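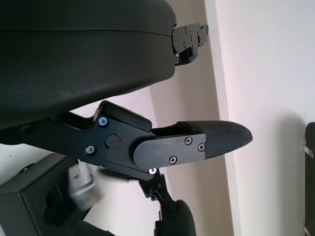
Do pale walls really make a room bigger?

18 November 2021

I have now lived with the pale wall for long enough to have an opinion on it, and my opinion is that I was sold something. I don't mean the paint, which is fine. I mean the idea that came with it.

You will have heard the idea. Paint a small room in a light colour and it "opens up". Every magazine in the dentist's says so, and so did the Tullier colour card, which had a paragraph about light on the back and a name for each shade that told me nothing about what it would look like. I read the paragraph twice and went and got the tape measure. The back room was the same width in June as it is now.

Kalliopi Papadopoulos, my neighbour across the landing, did her hall the year before and swore by it. She also swore by a copper bracelet for her knee, so I took that into account. Her hall does look better. It used to be brown, though, and had a coat rack in it that took up half the floor, and the coat rack went at the same time as the brown. I did point this out to her and was given a biscuit and told to get on with it.

What it cost

I was quoted £451 to have the room done properly, walls and ceiling, woodwork extra. I said I would think about it and then did it myself for £233, including the roller, the tray, dust sheets, filler and a brush that shed into the first tin like a spaniel. The saving looks good until you put a price on your own evenings. The tin said one coat. It took 3 on the long wall and I can still find the place by the socket where the old colour wants to come through. I only find it when I'm cross, and then I find it every time.

One thing I will say for doing it yourself is that you learn what your walls are like. Mine are not flat. I'd always thought they were. Under the old dark green you couldn't tell, and in a pale shade every lump of old filler has its own little shadow from mid-afternoon onwards. Dougal Lindsay came round to borrow the steps and spent a good while with his cheek more or less against the plaster, saying "oh dear" in a friendly way. He thinks I should have lined it first. He may be right, but he said it after the second coat, which is when most advice about decorating seems to arrive.

Against a pale wall

Here's where I do give some ground. Dark things stand out against it. With the green, anything black simply went missing, and I lost a glasses case on the shelf for a week. Now I can see what I've got in there. Whether I wanted to see it is another matter. Black shows its dust too, I've noticed, all the little grey specks, and I have dusted more since the painting than I did in the whole of the time before it. If somebody is adding up the benefits of a light room, they might put that in the other column.

The marks are the other thing. I bought the Drekari "wipeable" finish for behind the door because it was meant to shrug off fingerprints. It does come clean with a damp cloth. It also goes shiny where you've rubbed, so you swap a mark for a patch. I've tried it with and without washing-up liquid and got the same patch.

So is it bigger? No. Is it lighter? Yes, in the mornings, and I no longer need the lamp on to find a plug. I'd have been perfectly happy if the card had just said that.

Next is the ceiling, which I left alone because I was told no one ever looks at ceilings. I've looked at very little else since the walls were finished. Kalliopi has offered me the rest of her tin, a sort of warm white, and I've said I'll try a square of it in the corner before I believe anything.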